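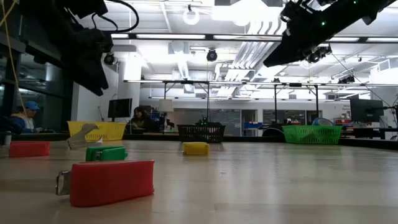

Save files should be portable by default

Posted 20 May 2026

The console version of Clolach comes out in December, and the store listing confirms what the developer had hinted at for months: progress from the PC release will not carry over. Players who started on PC and want to continue on a console will begin again from the prologue. The listing gives this one line, under the language options.

I think this is a poor decision, and I think it is poor for reasons that apply to most long single-player games.

Start with what a save file is. In a text-heavy game such as Clolach, it is a list of flags, a position in the script, and a handful of counters. My own save, after finishing every route, is 352 kilobytes. The flags record which scenes have been read and which choices have been made. None of it depends on the graphics hardware, the controller or the operating system. A sensible file format with a version number at the top could be read by any build of the game that knows that version.

The usual objection is that platforms handle storage differently. They do. Each console has its own rules about where a game may write, how large the file may be and who may read it back. A developer cannot drop a PC file onto a console and expect it to load. But there are two old and well-tested ways around this. One is an account on the developer's server that holds a copy of the save. The other is a transfer code, where the player types a string of characters into the new version and the game rebuilds its flags from that.

Server accounts cost money to run and have to be kept alive, and a small studio may reasonably decline. Transfer codes cost almost nothing after the first week of work. Clolach has 877 scenes. One bit per scene is 110 bytes, and a good part of that can be inferred: if the player has read the last scene of a route, the earlier required scenes can be marked as read. Add the choices and a checksum, and the result is a long code, though still one that a patient person could enter on a controller. A QR code would remove even that chore on platforms where a phone can be paired.

Gristitz did this with its previous game, Vídalín. The transfer code there was ugly. It used upper and lower case, and the font made the capital I and the lowercase L look the same, so a good many people had to enter it twice. It worked anyway. I moved my file from a handheld to a desktop machine that way and lost only the gallery settings. The studio therefore knows how to do it, and the engine is by its own account the same one with a new renderer.

A second objection concerns trophies and achievements. Platform holders do not want a player to import a finished save and collect the full list in one minute. That concern is fair, but it is easy to address. Imported progress can be marked as imported, and achievements can be locked for any scene read before the transfer. Several games already do a version of this. Players who care about the list will start over, and players who care about the story will not have to.

The third objection is rarely stated in public, and I suspect it carries the most weight. Save transfer makes it easy to see that the second purchase is the same game. If a publisher wants the console edition to be treated as a new product, with new box art and a price to match, a fresh start helps to support that. I can see the logic from the sales side. From the buyer's side it looks like paying twice and then being asked to do the work twice as well.

The length of the game matters here. A fighting game or a racing game loses little when progress is reset, and most players would be back at their old level within a few evenings. A branching story is different. Clolach locks its final route until all the others have been completed, and the skip function only works on text that the save file records as read. On a new save, nothing is recorded as read. The player must hold a button through the slow fast-forward mode, which still plays every transition, or read the whole script again.

Brillurmont, which is publishing the console edition, has added 2 new side chapters. Both unlock after the final route. The people most likely to want them are those who have already finished the game, and these are the same people who will need to finish it again before they can see the first new line. A chapter select screen available from the start would be a partial fix, with a spoiler warning in front of it. It would not need any file transfer at all.

I would like to see store pages carry a plain entry for this, next to the number of players and the supported languages: save transfer, yes or no, and from which versions. At present the buyer has to search forums or wait for a patch note. The entry for Clolach would say no, and I would at least have known that before I preordered.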